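Posted in December by Warrick Ellery
We use cookies to remember your reading settings. Accept / Manage

Retail Packaging and Store Layout, Week 6
Handout: Bags, Bins and the Cost of Loose Produce

Read this before Thursday. The worked figures near the end will be used again in Week 7, so bring a copy.

1. Where we left off

Last week covered shelf-ready cases: cartons that go from the truck to the shelf with one tear. They suit goods that are all the same size and do not bruise. Fresh produce is neither of those things, and a produce department still handles most of its stock by the piece or by the pound. That makes it the most labor-heavy part of most grocery stores that do not have a deli counter.

There are three basic ways to sell a piece of fruit. It can be loose, with the shopper picking and bagging. It can be packed by the store, in the back room or at a side table. Or it can be packed by the supplier and arrive with a label on it. Many stores use all three at once, sometimes for the same kind of apple, and the price per pound is different in each case. Students often assume the packed version must cost more. It may cost less, as the packer can mix sizes and the store loses less to handling.

2. Shrink

Shrink is stock that was paid for and never sold. In produce it comes from four places: spoilage, damage, theft and mistakes at the register. The last one gets less attention than it should. A cashier who keys organic bananas as regular bananas has created shrink just as surely as a dropped melon has.

Loose selling increases damage. Every shopper who wants the peach at the bottom moves the peaches on top. Packing moves the damage somewhere else - a single bad grape in a closed bag can take the whole bag with it, and the store will usually throw out the bag before it pays someone to open it and sort.

Keep these two patterns apart in your written work. Loose stock loses value a little at a time, across many pieces. Packed stock loses value a whole unit at a time.

3. Closures

The closure decides how a bag behaves after it leaves the shelf. Twist ties are cheap and slow. Clip tags are quick to apply but get thrown away at the first opening. Heat seals are tight and show tampering, and once cut they are finished. Drawstring nets let air through and give no protection from moisture.

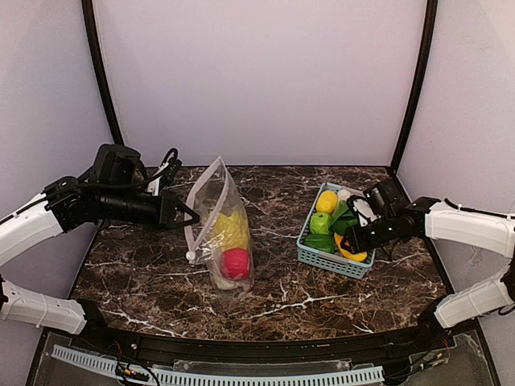
Zipper closures cost more per bag than any of the others on the list, and the cost is paid by whoever packs. The case for them is that the shopper can close the bag again, so a larger pack size becomes easier to sell. The case against them is time at the packing table. A light blue basket of produce beside a clear zipper bag, even when the produce is the toy kind, is enough to set up the problem: an open basket can be filled from above with one hand, while a flexible bag has to be held open somehow, filled, and then closed along its full width. When you draw up a packing station, put the container being emptied and the container being filled within easy reach of each other. Students lose marks every year for drawing them at opposite ends of the bench.

Clear film has one more effect. Shoppers inspect what they can see, so a clear bag lets them reject a bad pack without opening it. Printed film hides more and sells on the brand. Stores with fast turnover tend to do better with clear.

4. Worked case: the Buvville store

Moradi runs a mid-size grocery in Buvville. For one week the store sold lemons both loose and in clear bags, side by side at the same price per pound. It sold 2,550 lemons in total. Of these, 702 were sold in bags and the rest, 1,848, were sold loose. A further 88 loose lemons were thrown out.

Loose shrink is 88 divided by the loose stock handled, 1,848 plus 88, or 1,936. That gives 4.5 percent. Do not divide by 2,550. The bagged lemons were never exposed to that kind of loss, and including them makes the loose display look better than it was.

The store also threw out two bags. The records do not say how many lemons were in each, so bagged shrink cannot be worked out by the piece. Say so in your answer and stop there. Do not guess a bag size.

The bags came from Gronix and the shelf labels from Skitix. Neither supplier's price is given, so this case tells you about loss and nothing about margin.

5. For Thursday

Write one page on whether Moradi should bag more of the lemons. State what further records you would ask for. Then sketch a packing station for one worker, with the bench, the stock container, the bags and the scale marked. A pencil sketch is fine.

Reading: course packet, the section on display depth and rotation. Skip the part on misting systems, we will come back to it after the break.

Get the course notes by email each week. Enter your address to subscribe.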